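Projects > Shared equipment > Jevex desk arm trial > Progress reports

Jevex trial, second progress report
For Yoon-hee Bang, Clokbridge small equipment fund

Hi Yoon-hee,

You asked for something shorter than the April report and with fewer tables, so there are no tables in this one. The kit is up and running, we still like it, and I have one big complaint, which I'll get to. The desk-tidying work has taken up most of our time since I last wrote, and it's where most of your money has gone too!

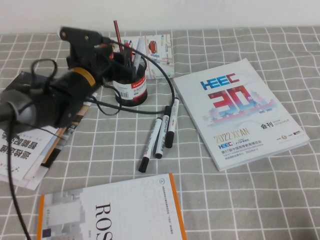
Loan Bùi
Project lead, Jevex trial
2026-07-07

We've logged 934 pick attempts so far, on the kind of stuff people leave lying on a desk: pen cups, whiteboard markers, leaflets, fat catalogues. I let Khairul Purba pick the clutter and he went for things with a lot of print on them (he says plain boxes are cheating). Mesh cups were a pain at first. The fingers would come down at the rim and close on a pen instead of the cup, and it took a settings change from Jevex support to sort that out. They answered in 2 days, a lot quicker than Brusex ever managed with the old unit.

Markers are better than I expected. Books are worse. Anything thick and lying flat is hard for this gripper to get under, and I wouldn't buy the kit for that job. Jevex sells a wider set of fingers and I've asked for a loan pair, but please don't count on those for this round.

Now the complaint, the cables. The supplied ones are long and stiff, and they hang off the arm wherever they feel like it. Yến Thái has tried clips and sleeves and a sort of hook she made herself, and the sleeves are the best of the bunch. I'd like to see the next version of the kit ship with proper cable guides, and I've written to them saying so, politely.

The other half of the work is the view from the wrist. The main view is lovely and steady, but once the arm is moving, the close-up one can smear quite badly, and shiny white things with a highlight down the side don't help.

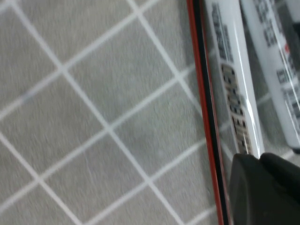 We're slowing the last part of each approach to see how much that buys us. It makes every pick longer, which Khairul grumbles about, but I'd take a slow pick over a fumbled one. I also want to try a lower shutter setting, and I'm waiting for Jevex to tell me where they've hidden it in the menu. The manual has 110 pages and it isn't on any of them that I can find.

On money, we're inside the budget. The only extra was a spare set of finger pads, and I took that out of the training line after Reto Sutter agreed to run the session for us in-house. He did a great job, by the way, and he'd happily do it again for the Sárközi people if they end up getting a kit of their own.

What I'd like from you is a yes on keeping the kit for another 20 working days past the end of the trial. That would cover the slow-approach runs and, if they turn up, the wider fingers. After that I'll write up whether we should buy. Right now I'm leaning yes for markers and pens, no for books, and I'd want the cable thing in writing.

Call me if anything here is unclear, I'm at my desk most mornings.

Loan

Recent reports
Jevex trial, first progress report (April)
Returning the Brusex unit: what we kept
Finger pads and spares: ordering notes
Sárközi site visit, short summary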